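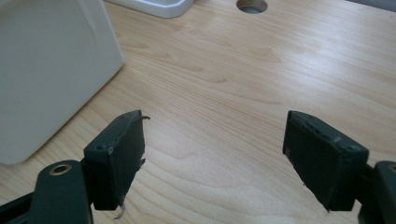
Clutch bench, 15th May

Second go at the Leitner forklift clutch, the one that came back from Roltedbridge with a label on it reading "grabs a bit." It does grab a bit. So would a bear.

Pressure plate went on the surface plate first. Dished at the inner edge, more than I'd let through, less than you could call scrap. Leopold Marti would skim it. I would skim it too, but I'd like it noted that I thought of it first.

Driven plate: linings glazed on the flywheel side, fine on the other. Rivets all below the surface. One damper spring turns in its window with a fingertip, and the other springs don't. Left it alone for now.

Drilled out the old rivets with the small press. Two went oval because I got impatient and leaned on it. Reamed those and they'll take the next size up, which we have in a coffee tin marked "washers."

New facings are the Prolley ones. Erkia quoted us as well, but their sample smelled of fish and I'm not putting it in a closed bell housing with somebody driving above it.

Bonding oven: set to 70 for the warm-up, held there for 60 minutes, then up. The dial and the probe disagree again. I believe the probe. Whoever taped over the dial, thank you, but please tape over all of it.

Spin test to 300 rpm on the stand, no wobble I could see. Slight tick on run-down. Could be the loose spring, could be the stand, which ticks when it's empty too.

Still to do:
Skim pressure plate
Swap the loose spring — check the December strip-down for the part number
Ask Roltedbridge if the release bearing was changed or only greased
Relabel coffee tin

Leopold has the key to the grinder room.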